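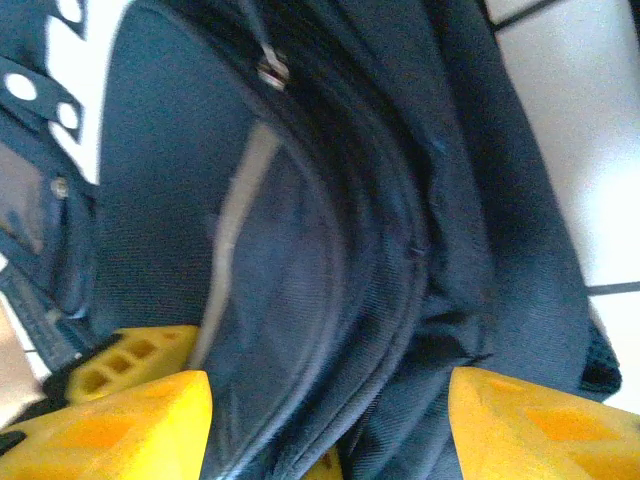 4.2 Second breakfasts

The feeding diaries were meant to tell us how much the cats of Stullport eat. They told us instead how much each person in the household believed the cat had eaten, and the two amounts were seldom on speaking terms. Of the 429 households that returned a usable diary, 87 recorded at least one morning on which the cat was fed a full breakfast by two people, each of whom wrote down that the cat had "not been fed yet." We call this a double feed. The cats, we assume, have another word for it.

Double feeds were most common in homes where people got up at different times. The first person down fed the cat in the dark and left. The second met an animal sitting beside a clean bowl, crying as if it had been there since spring. Written schedules on the refrigerator helped only a little. Several households had one and also had a fat cat, and the diaries suggest that the schedule was trusted least by the person who wrote it. 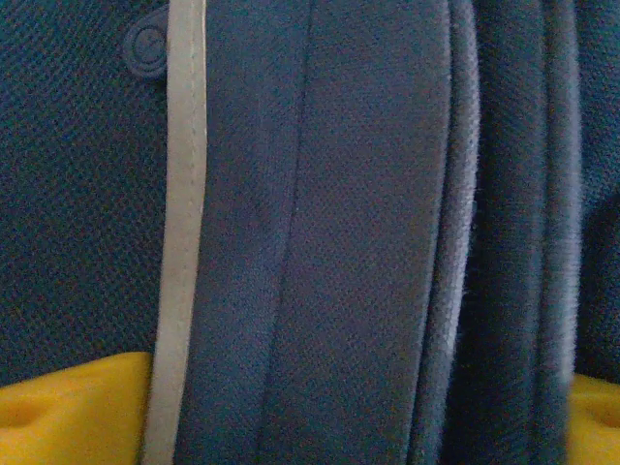
Figure 3. Dark navy knit fabric with a light grey trim strip and a small button, close view.

We had expected larger households to do worse. They did, up to a point. Past five people the effect flattened out, and in the two biggest homes it went the other way: everyone took it for granted that somebody else had dealt with breakfast, and the cat was fed late. These cats were also the loudest in the sample, going by the remarks column.

A word on portions. Owners were given the same scoop and asked to fill it level. "Level" was read generously. When we weighed what came out of the scoops at the second visit, the heaped ones held nearly half as much again as they should have, and the owners who heaped were the most certain that they did not. We have left their diary entries as written and corrected the amounts by household in the analysis. Treats were to be logged on a separate page, and on the evidence of that page Stullport's cats receive almost no treats at all. We do not believe this page.

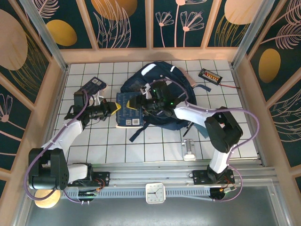 Grollside, August

The follow-up was run in Grollside, a smaller town inland, over 7 weeks. Every home received a two-sided tag to hang by the food bin, green for fed and white for not fed, to be turned over after each meal. Half the homes also kept the diary. The other half were asked only to turn the tag, on the theory that people who are asked to do one thing will sometimes do it.

Double feeds fell sharply in both groups for the first three weeks. After that the tag began to drift. People forgot to turn it back at night, so the morning found it green and the cat hungry, and by the fifth week many owners had gone back to asking the cat. We see no easy fix for this, the cat being a poor witness with a clear interest in the outcome.
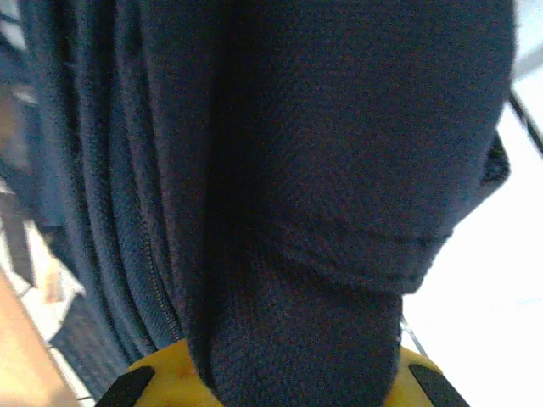 Figure 4. Dark navy fleece garment with a metal-toothed zipper, close view.

Two limits should be kept in mind. Neighbors were not part of the study, and at least one Grollside cat appeared in the diaries of two different homes under two different names, gaining weight under both. We also made no attempt to include dogs. Our short pilot with dogs, in Hevton, was stopped after several participants ate the diary.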